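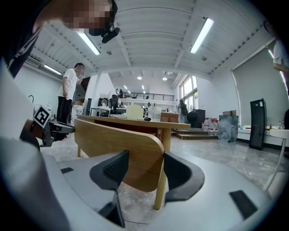

Moving the furniture at Hirkis Hall

In January we had to clear the main floor of the hall and arrange it again for the new season. Yamuna Mudaliar collected these notes for the members who could not come. The gallery will grow when more people send in their pictures.

1. Chairs and table
The chair with the curved back is light wood, with a honey color that I like very much. It belongs with the wooden tables, so please keep them together. The table behind it has a light tan top and slender legs. On it were still a cream-colored box and a clear plastic container when the picture was made.

The windows are large and give good light in the morning. We want to keep the floor near them free for the reading group, which starts again in June. The wooden steps go up to the raised platform, and nothing should be stored on them – also not for one evening.

The big water bottles with red caps can stay on the floor for now. Clurkden will bring a rack for them, and it holds up to 103 kilos. The long white shelf along the wall is for small bottles only. Heavier things go in the store room on Gounder Street.

What we still need

Six felt pads for the wooden chairs, the thick kind. The thin ones from Hudano came off after two weeks.

One more person with a van for the trip to Gounder Street. Two people can carry a table down the ramp, but the turn at the door is narrow – please take it slowly.

If you have pictures of the upper floor, with the railing, send them to Yamuna. She would like to add them to this page together with a line of text from you.

Page last changed: January 24, 2021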